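Toy shelf news, 2024-10-29

I have a soft spot for number puzzles, so when one landed in our pile for the Carside toy swap I kept it back for this column (sorry, everyone!). It's the chunky wooden kind, with the numbers going from 1 to 20 in rows of five and a last row for the math signs. Nearly all the pieces have little cartoon faces. I'm not sure a 17 needs eyes, but I like it better for having them.

What sold me is the grid. Five across means the bottom of each column is 16, 17, 18, 19, 20 – and a kid who's stuck can just run a finger down from the top and add five each time. I did it myself, I'll admit. The green 11 sits under the yellow-green 6, and I found that oddly satisfying.
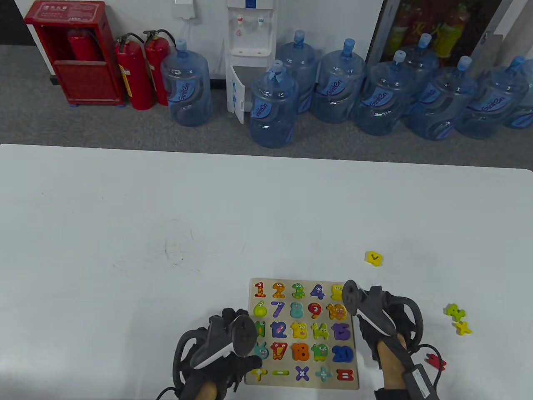 Spares and strays

A few loose pieces were lying to the right of the board, and I got much too interested in them. One is a small yellow one with a smile, and there's a plus sign too. I'm all for extras at a table like this. Put a second plus next to the board and you can lay out 3 + 4 without emptying half the tray, which saves a lot of howling from whoever just finished filling it.

The signs are worth saving for last, by the way. My nephew went straight for the equals sign and wouldn't hear of anything else until it was in, and then he'd lost interest in 1 through 20 altogether. Give them the top row first and work down!

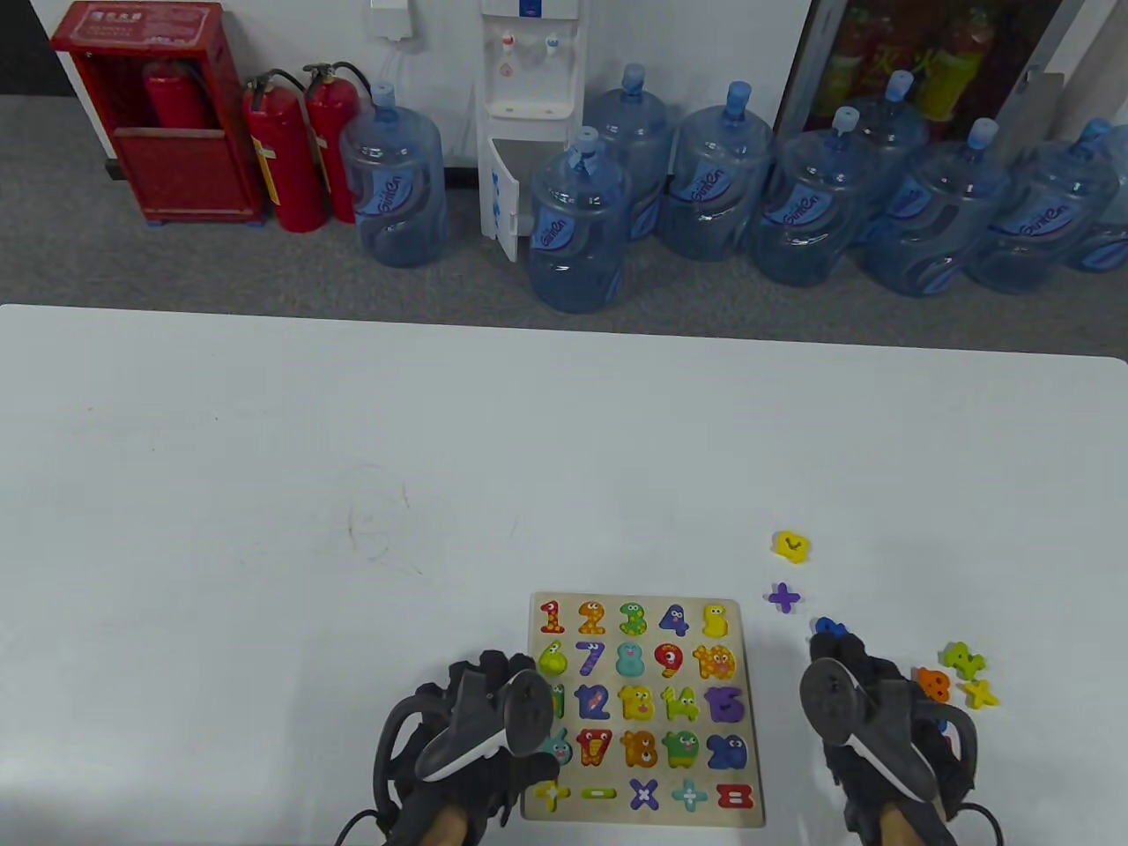
Kerttu Koivisto wrote in to say she starts hers from the bottom row on purpose, as her twins already know their numbers and think the signs are the fun part. She'd also like a zero, please, and so would I. The swap table is back in December, and this puzzle will be on it.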